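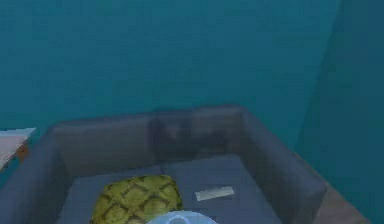 Asunto: Re: [agarre-sim] La pieza plana se pierde en el cajón

Hola a todos, y gracias, Florin, por escribirlo con tanto detalle, que da gusto recibir mensajes así aunque traigan malas noticias. Perdonad la tardanza en contestar. Quería repetir la tanda completa en Sudevier antes de opinar, y entre unas cosas y otras se me ha ido casi toda la semana.

Florin Enache escribió:
> Buenas. Desde que pasamos a la versión nueva de Bindari tengo un fallo
> que no consigo acorralar. Con el objeto verde amarillento, el de la
> rejilla en relieve, todo bien. Con la pieza rectangular clara, la pinza
> baja, cierra, y el programa da el agarre por bueno aunque la pieza siga
> en el suelo del cajón. Después hace el traslado entero con la mano
> vacía. En 1000 intentos me ha pasado 76 veces. ¿A alguien más?
> Lo que me preocupa es que no salta ningún aviso.
> Florin

Pues sí, a mí también me pasa, y me alegro (es un decir) de no ser la única. He lanzado 200 intentos con el mismo cajón gris azulado y la misma pareja de objetos, y me han salido 8 agarres falsos. Es menos que lo tuyo, pero yo trabajo con el cierre más lento, y sospecho que algo tiene que ver.

Os cuento lo que he visto mirando los registros con calma. El módulo Oladex decide que hay agarre cuando los dedos encuentran resistencia antes de llegar al tope. Con un objeto abombado eso funciona muy bien. La pieza clara, en cambio, es tan fina y está tan pegada al suelo que los dedos tocan primero el fondo del cajón, notan resistencia y el programa se queda tan contento. En todos mis casos malos la fuerza registrada era vertical, ninguna entre dedos, y eso me parece bastante revelador.

También miré si influía la postura de la pieza, porque en la posición de partida queda un poco girada. Probé a ponerla recta y los fallos siguieron apareciendo, así que por ahí no tiraría. Lo de la mancha oscura de la pared del fondo, que alguien comentó hace tiempo, tampoco me convence: la quité de la textura y no cambió nada.

Mientras no haya arreglo, yo estoy haciendo esto, por si os sirve:

- Subir la pinza un poco después de cerrar y volver a leer la apertura de los dedos. Si han llegado al tope, no hay pieza y se aborta.
- Descartar cualquier contacto cuya fuerza sea sobre todo vertical.
- Guardar el registro completo de cada intento abortado, que luego siempre hace falta.

Y ahora viene la parte en la que me pongo pesada, ya me conocéis. En el simulador un traslado con la mano vacía solo estropea la estadística. Pero sé que en Solís tienen pensado pasar este mismo control al brazo de verdad en junio, y allí unos dedos que empujan contra el fondo creyendo que aprietan una pieza pueden acabar doblados, o algo peor si hay alguien colocando objetos al lado. Yo pediría que no se pase nada al brazo hasta que la comprobación tras la subida esté dentro del programa y no en un apaño mío – y que el límite de fuerza vertical pare el movimiento, además de escribirlo en el registro.

Florin, ¿podrías mandarme tu velocidad de cierre y el archivo de contactos? Con eso repito tu tanda tal cual y vemos si las cifras se acercan. Los demás, si tenéis registros antiguos con piezas finas, echadles un vistazo, por favor, que a lo mejor esto viene de antes.

Un abrazo grande y gracias por la paciencia.

Mensajes recientes en la lista
Bindari: cambios en el modelo de contacto
Re: Velocidad de cierre y objetos blandos
Oladex no guarda el registro al abortar
Re: Re: Paredes del cajón demasiado gruesas
Parada por fuerza en el brazo de Solís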